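Hut Register Notebooks: README

Hi, and thanks for downloading this. It's a set of transcribed entries from the visitor books of one small mountain hut, the Martens hut, up on the shoulder of Banov. I've been typing them up on and off for longer than I want to admit, and a few people from the walking club kept asking for copies, so I've put everything in one folder with some notes.

If you only want to read, open entries.csv in any spreadsheet program and start anywhere. If you want to do something cleverer with it, please read the rest first (especially the part about dates, which has bitten everyone so far, me included).

What's in the folder

entries.csv has one row per entry. There are 600 of them.
poems.txt has the verses people wrote, pulled out by hand, with the entry number above each one.
places.csv has the place names as written, next to the name I think they meant.
notes.txt is my running list of puzzles, complaints and corrections. It's messy. Sorry!

Where it all comes from

The hut keeps a book on the table for anyone passing through. You sign your name, say where you came from and where you're headed, and then, if you have the energy, you write something. Most people write "Wind. Soup. Bed." But every so often someone sits down after a long day on the ridge and pours out a whole page about God, or their father, or the color of the rocks at five in the morning, and those are the pages I fell in love with.

I grew up on the big nature writers, the ones who go up a mountain and come down with a book. I still love them. What got me about the registers is that the same feelings are in there, written by people with wet socks and a bad pencil. There's one entry (number 42, go read it) where a woman describes sitting still for so long that a marmot walked over her boot. She doesn't say what it meant to her. She just says she stayed until it left, and then she had to run for the bus.

The books were saved by Edmund Wróbel, who looked after the hut for 20 years and took the full ones home every winter so the mice wouldn't get them. He let me borrow them two at a time, wrapped in a towel, and he read my first transcriptions with a red pen. Anything sensible in places.csv is his doing.

The columns

id: a plain number, in the order the entries appear in the books.
book: which notebook, A through F.
date_written: exactly what's on the page, with all its oddities.
date_guess: my best reading. Blank if I had no idea.
from_place and to_place: as written, spelling and all.
weather: only filled in if the writer mentioned it. I didn't look anything up.
text: the entry itself.
hand: "clear", "hard" or "awful".
kind: log, letter, prayer, poem, complaint, or other.

About that last one. I went back and forth on "prayer" for ages. Plenty of entries thank somebody or something without saying who, and I ended up using the label only when the writer addressed God directly or used the word themselves. You may well disagree, and if you do, please make your own column and leave mine alone so we can compare.

The trouble with dates

People on mountains don't know what day it is. Some wrote the day first, some wrote the month first, and a lot of them just wrote "Tuesday-ish" or "second day of fog." Book C is the worst, because it got wet and was dried by the stove, and then somebody put the loose pages back in whatever order they liked. I kept the order I found them in. So please don't sort by date_guess and then draw a chart of when people felt most inspired. I tried it. It came out as a huge spike in February, and the hut is hardly open in February.

Things I left out

Surnames are gone, apart from Edmund's, and he said yes. I also took out phone numbers, addresses and two entries that were clearly meant for one particular person. Drawings aren't transcribed; where there was one I typed [drawing] and moved on. If an entry is in a language I can't read, the text says [not transcribed] and the hand column is blank.

I fixed nothing in the spelling. "Magestic" stays magestic.

How I typed them

I typed everything by hand with the book propped open beside me. I did try a scanning program called Tokoteck on Book A and it turned almost every page into soup, so none of its output is in here. Each entry was typed once and then read back against the page on another day. The ones marked "awful" got a third go, usually in daylight at the kitchen table, and a handful still beat me. Those have a question mark in square brackets after the doubtful word.

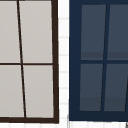 The question marks are worth searching for if you like that sort of thing. There's one in entry 311 where the writer has climbed all night to see the sun come up and says the valley looked "like a [?] of milk." I've read it as bowl, bell and bed. Edmund says bowl. I want it to be bell, so I've left it open.

Place names have the same problem on a smaller scale. The pass that the maps call Tralel shows up as Trallel, Tralell, Trail L and, from one very tired person, Trouble. All of those point to the same spot in places.csv, but the original spelling is always there in from_place or to_place, and I'd be sad if you dropped it.

Using it

Read it, quote it, print bits of it for your own hut. If you quote an entry, give the book letter and the id so other people can find it. Please don't sell it, and please don't tidy up somebody's prayer to make it scan better. They were cold when they wrote it.

If you think you recognize your own entry and want it taken out, write to me and I'll remove it in the next version. You don't need to give a reason. If you recognize your own entry and want it left in, write to me anyway, I'd love to hear from you!

Known problems

Entries 87 and 88 may be one entry by the same person with two pens.
Book E has no cover, so its first page might not be its first page.
Some commas in the text column may upset older spreadsheet programs. Everything is in quotes, which should help.
The kind column for Book F was done in one long evening and gets a bit generous with "poem" toward the end.

Version notes

This version is from November 14, 2019. It adds Book F, and it fixes the place name mix-up in Book B, where I'd somehow sent a whole school group up the wrong side of Banov. Book G is still on the table in the hut with a pencil tied to it, and I'll start on it when it's full.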